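A Second Month with the Natico Disassembly Cell

Readers of this blog will recall that in January I began an evaluation of the Natico bench cell on behalf of our small refurbishing workshop in Mosthorpe. The first report dealt with delivery, mounting and the safety paperwork. The present one concerns the work itself, which is the recovery of reusable parts from office desktop computers, and the question of whether the product should be recommended to workshops of a similar size.

The cell is sold in two forms. The base package comprises the arm, a two-finger gripper, the controller and a license for the task software. The extended package adds a set of fixture files, which the customer prints, and a support agreement with remote sessions. We took the extended package. Having now worked with it for two months, I would advise any prospective customer to do the same, as the fixture files alone spared us a good deal of drafting.

Setup of a new computer model proceeds as follows. The operator opens a case by hand, lays it on its side and registers its corners with the arm. The software then asks for each part in turn: drives, expansion cards, memory, power supply. The operator guides the gripper to a safe grasp, confirms it, and names the place on the fixture where the part is to be set down. Our first model required most of a working day. Our most recent required 42 minutes, and I do not expect that figure to fall much further, for the cables in a used machine are never routed quite as the factory left them.

Cables remain the principal difficulty. The manual states plainly that loose wiring should be unplugged and tied back before the arm is started, and we have come to regard this as a fixed part of the procedure. On the two occasions when it was skipped, the arm stopped on its force limit, as it should, and the operator had to clear the fault at the controller. No part was damaged. The restart routine is slow, however, and the message on the screen ("Motion ended, see log") is of little help to a person who has not yet learned where the log is kept. Natico has been informed of this.

Performance over the period was satisfactory. We assigned 700 part removals to the cell, spread across 4 models of desktop tower. Of these, 594 were completed with no assistance from the operator. The remainder were finished by hand, most of them after the gripper had failed to settle on a part or had released it short of the fixture. Drives mounted on rails gave the best results. Memory modules gave the worst, and my colleague Mitali Cassim, who runs the bench in the afternoons, has now removed them from the routine altogether and takes them out herself before the case is laid down. I agree with her decision.
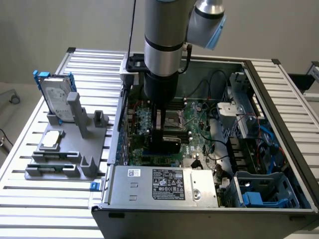

The fixtures deserve a separate remark. Those supplied by Natico are designed for drives and cards of the common sizes, and they hold their position well on a slatted bench when bolted from beneath. We printed ours in gray at the standard density and have replaced one post, which snapped when a case was pushed against it. Workshops without a printer may order finished fixtures from Sondholm, the regional distributor, although the delivery time quoted to us was long enough that we did not pursue the matter.

I was asked by one reader to compare the cell with the Kouris system. I can do so only in part. Kouris offered us a demonstration but no trial period, and its gripper is changed by hand between large and small parts. The Kouris software seemed to me the easier of the two to learn. Its price was higher, and its service agreement did not cover the gripper fingers -- an omission I would urge any buyer to raise before signing.

On the subject of support, Natico has conducted itself well. Our requests were answered by the following morning in every case but one, and the remote sessions were courteous and to the point. The written documentation is weaker. Several pages refer to menu items which have since been renamed, and the chapter on gripper calibration assumes a tool that is not in the box.

We intend to extend the agreement for a further term. The next stage of the evaluation will cover small-form desktops, for which new fixtures are being drawn at present, and Ms. Cassim has asked that the grasp positions for power supplies be recorded again from the beginning. Questions about our settings may be left in the comments, and I will reply as the bench schedule permits.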